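Chapter 6
Giving the Arm a Home: Benches, Bases and First Moves
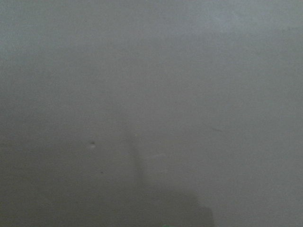 By now you have six joints that turn, a gripper that opens and closes, and a bundle of cables that you have probably re-tied more than once. Good. This is the chapter where all of it gets bolted to something and starts to behave like one machine, and I think it's the best part of the whole build. A motor spinning on a desk is fun for an afternoon. An arm that reaches out, stops where you told it to stop and comes home again is something you'll drag the neighbours in to look at!

We'll keep following the two builds from Part One. Etenesh Ejigu is putting her arm together in a single garage outside town, on a bench she shares with a drill press and the family's camping gear. Gwion Meredith and Dwynwen Mathias are working at Islow, the shared workshop you met in Chapter 2, where every project has to pack away at the end of the night. Their arms are built from the same parts list, and they'll end up with quite different bases, so read both even if only one looks like your situation.

What you will do in this chapter

6.1 Choose and prepare a work surface
6.2 Build the base plate (fixed version and clamp-on version)
6.3 Mount the wrist camera and route its cable
6.4 Find the home position
6.5 Make the first slow moves
6.6 Touch down: teaching the arm where the surface is

You'll need the finished arm from Chapter 5, the wrist camera, a metric hex key set, two large clamps, a steel rule, masking tape and a soft pencil. For the fixed base, add four M8 bolts with wide washers. Allow a full weekend. Gwion and Dwynwen did theirs over three evenings and spent most of the second one looking for a clamp.

Why start with the surface?

It's tempting to skip straight to 6.5, and I did exactly that on my first arm. I screwed it to an old door laid across two trestles. Every time the shoulder joint started or stopped, the door flexed a little, the trestles rocked a little, and the gripper landed somewhere new. I spent a month blaming my code. Then Aled Maddocks, who ran the metal shop where I was renting a corner, leaned on one end of the door while the arm was moving and asked me what colour I'd like my new bench to be.

The arm only knows its own joint angles. It works out where the gripper is by starting at the base and adding up every link along the way, so if the base tilts, the whole sum tilts with it. At full stretch our arm reaches 700 mm from the centre of the base. A tilt of just one degree down at the bolts shows up as about 12 mm of error at the fingertips, and that's enough to miss a bolt head completely.

So: stiff, flat and heavy. A square working area 600 mm on a side is plenty for every exercise in this book, though a bigger bench gives you somewhere to put your tea. Small dings and scratches do no harm at all. A plain, dull finish is much kinder to the camera than a glossy one, for reasons we'll get to in 6.3 when we talk about glare and about the arm's own shadow.

A word about speed

Please set the speed limit in the controller to 40 per cent before you power anything in this chapter, and leave it there until the review exercises. The arm isn't strong enough to do you serious harm, but it can pinch a finger, and it can certainly drive its own gripper into the bench. Keep the stop button where your free hand naturally rests. Etenesh taped hers to the front edge of the bench at hip height, and I've since copied her.

Before you begin

Work through these with your build notebook open. They pick up where Chapter 5 left off.

1. Measure your bench at all four corners and in the middle with a spirit level. Note which way it slopes, if it does.
2. Press down hard on the front edge. Does anything on the bench move? Write down what, and where.
3. With the power off, swing the arm gently through its full range by hand. Mark on the bench, in pencil, anything it could hit.
4. Look back at your cable diagram from 5.4. Which cable will be shortest when the arm is fully stretched?

Keep your answer to the last one handy. We'll need it when we come to the wrist.

6.1 Choose and prepare a work surface

Clear the bench completely, including the things you're sure are out of reach. Wipe it down and let it dry, then tape the outline of your working area with its near edge parallel to the front of the bench.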